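Search this site
Enter keyword

Filed under: Opinion, Consumer, Subscriptions

My December bill from Kumirlow listed 55 dollars for a "care plan" I never asked for. The dishwasher it covers cost 233 dollars, secondhand. I called, and a polite man told me the plan had been added "for my convenience" when I registered the machine.

I doubt I'm alone. Krisztina Vörös, who lives downstairs, found the same charge on her dryer - two years of it. Kumirlow says customers value peace of mind. Maybe they do. I'd like to see how many would tick the box if it started out empty.

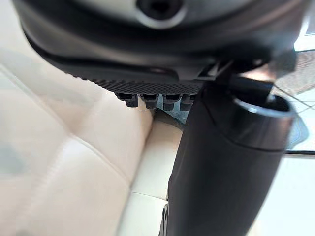

So who gains when a plan renews by itself? The company does, every month the customer forgets to look.

Defenders say one big repair pays for it all. Then publish the repair numbers. I asked twice and got a brochure. My neighbor Miklós Antal thinks I should drop it and keep the plan. I canceled at 9 in the morning, after 40 minutes on hold, and I'm still waiting for the letter that says so.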